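FOR IMMEDIATE RELEASE

Surkonari brings co-op to Talimdale this November

Venter, the studio behind the slow-burn farming and dungeon game Talimdale, is adding two-player co-op in a free update out in November. PC and both current consoles. Same day, all regions.

Surkonari, the publisher, confirmed the news this morning along with a price cut on the base game. Save files carry over. No new account needed.

Co-op has been the top request on the Talimdale boards since launch. One player hosts, the other drops in from the main menu, and loot is split at the end of each run. Couch play and online both supported. Crossplay is not in yet, the team is still testing it.
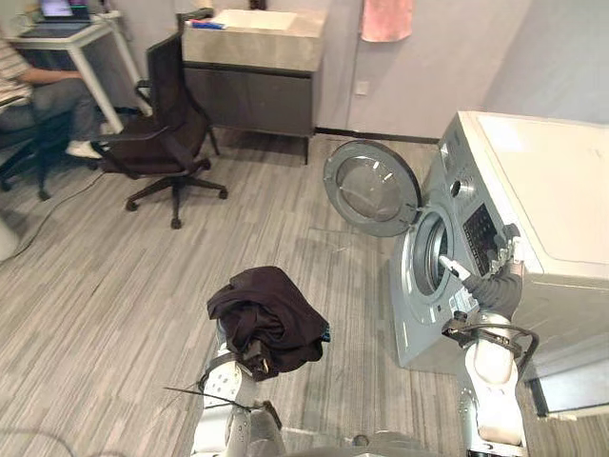
The update also brings 19 new rooms to the Lower Mill, 10 new crops, and a full rework of the stamina bar, which players have been pretty loud about. Dodging now costs less. Blocking costs more. Boss health scales when a second player joins and drops back if they leave mid fight.

A new merchant, Cokura, shows up after the second boss and trades in seeds and weapon parts. Her stock changes every night in-game so its worth checking back.

Over 2 hours of new music too, all recorded for the update.

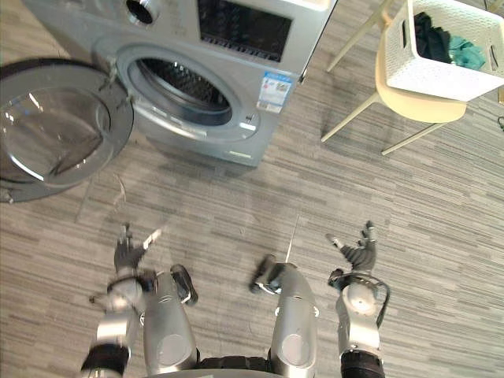
Price and availability

The co-op update is free for all owners of Talimdale. Base game price drops when the update goes live and stays there. Soundtrack sold seperately.

Review codes

Press and streamers can request codes through the Surkonari press page. Please list your platform and region. Codes go out at 10 a.m. on launch day, embargo lifts at the same time.

About Venter

Venter is a small independant studio making action and farming games. Talimdale is its first release with Surkonari.

ENDS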